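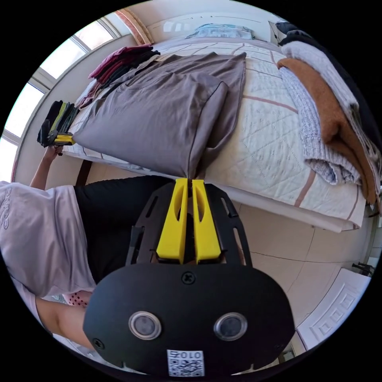 What is a home-built hand-held gripper for? It lets a person carry out a chore with robot-style fingers, so that the movements can be recorded and used to train a machine.

Projects > Workshop builds > Granik

Granik is a two-finger gripper design put together in homes and shared workshops. Its build notes, kept by Yulan Cao, ask for 5 evenings and claim a robot could learn to fold shirts from 4000 recordings. No independent test of that claim is cited. 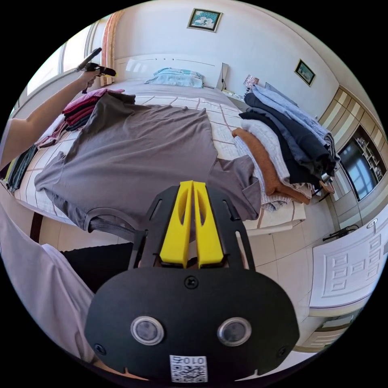
Joseph objected that a neat fold done by a person proves very little about what a motor can do - the hard part is still the cloth. The notes give no reply. A later version, Flisine, changes the finger mounts and repeats the claim.

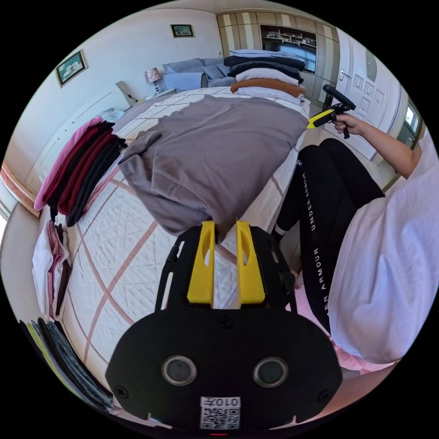
Can a beginner build one? With a printer and some patience, most of it, though the wiring pages are thin and 34 of the listed parts have no supplier.

Filed under: Home robotics, Disputed claims

We use cookies to remember your settings. Accept or manage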